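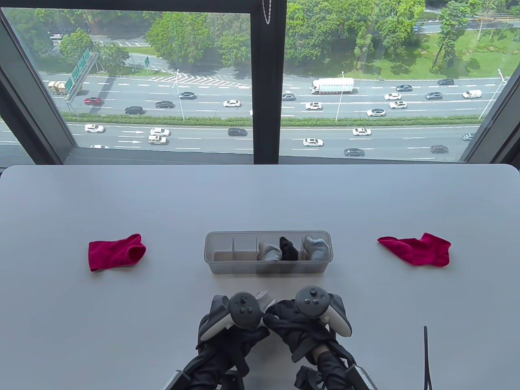
A Drawer of Socks, Sorted

The founder of Ponano, a two-person home organizing business, answers the door in mismatched socks and laughs before I can say anything. "Day off," she says. Her specialty is small stuff, the kind that ends up in heaps, and socks are her favorite by a mile.

She started out with a blog called Rolero, which she wrote for 6 years and 832 posts. Almost 1,000 readers signed up for the first sock drawer challenge, she tells me, and she still gets mail from them every September. "People send me pictures of their drawers! I love it. I open every single one."

Her method begins with a clear surface by a window. Daylight matters, she says, if you own both black and navy. Then comes a long divided tray, the see-through plastic kind, and one rolled pair per compartment. She likes grays and blacks at one end and leaves the bright colors for last - red ones are so easy to spot that they can wait on the table while you do the rest.

"Lay the sock flat first and get the wrinkles out with your palm," she says. "Then pinch it near the toe and start rolling. You want it snug, but don't strangle it."

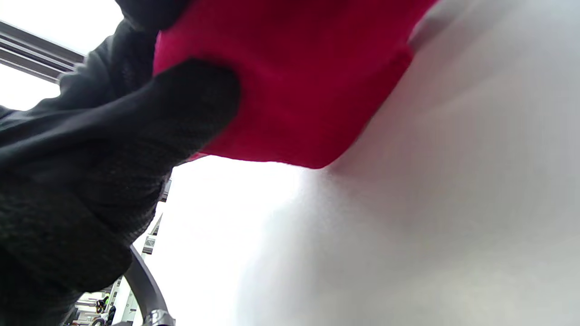 Thick, fuzzy socks take a bit more patience. She folds those in half once and rolls from the fold, and if they still won't fit she gives them two compartments and moves on. "It's a sock. It can have a big room."

I ask about singles. She keeps hers in a bag on the closet door until the next wash, and on Saturday mornings she goes through it with coffee. Her next workshop, at the Vistby community room, is all about kids' drawers, and she is already saving tiny socks for it.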